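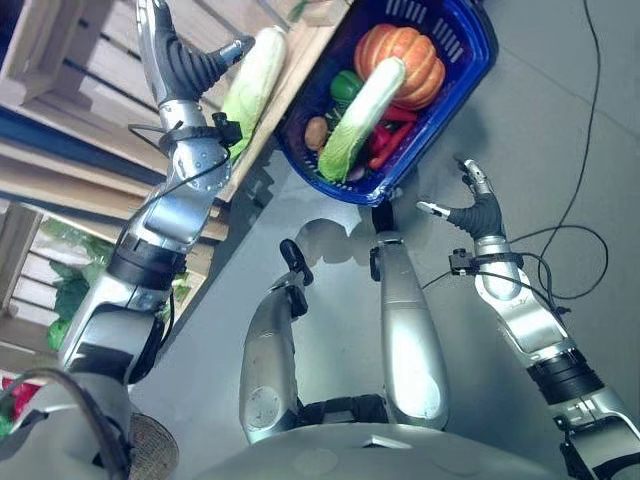 Photo: Zoia Hrynyshyn / Osunstead

Thread on the humanoid at our produce training shop in Osunstead, now that people keep asking me what it has done to the jobs. 1/13

I run the stock floor. There are 14 of us across two shifts. The robot came in March and works the vegetable corner, baskets and crates only. 2/13

The corner is stocked with plastic vegetables. Pumpkin, napa cabbage, peppers, potatoes. Same wooden crate shelving as the sales floor, same blue baskets. Real produce stays with people for now. 3/13

The first thing that changed was the floor. We used to park empty crates wherever there was room. Now there is a marked walkway and it stays clear, cables included. Two people have told me they like the shop better this way. One has told me he hates it. 4/13

The second thing was the names. We had three words for the same basket depending on who trained you. The task sheets needed one, so we picked one. New hires learn faster off those sheets than they did off me. 5/13

Time. A person refills the practice crates in 13 minutes. The robot's best run so far is 36. It is slower and I don't expect that to change this summer. 6/13

Napa cabbage is the hard one. Long, smooth, heavy at one end. Potatoes were sorted out in the second week. 7/13

Who does what: each shift has one person signed off to stand with it. They start the task, watch the hands, hit stop if needed, write up the run. That was nobody's job before March. It pays the stock rate plus a small extra. I asked for more and am still asking. 8/13

Nobody has lost hours. I put that question to Tritilberg, who own the shop, in writing, and the answer covers this year. It says nothing past that, and I told the crew so. 9/13

What the crew complains about: the write-ups. We logged 71 runs last month and every one is a form. Antoniuk on the late shift cut the form to one page and it got better. 10/13

What they don't complain about: bending. Low crates are the worst part of this job. If it ever takes the bottom tier on the real floor, I know who will be glad. 11/13

Stirkamon, who handle the maintenance, come by every other week. Wrists and cables get checked first. 12/13

Next review is in the fall. I'll post the numbers then, good or bad. 13/13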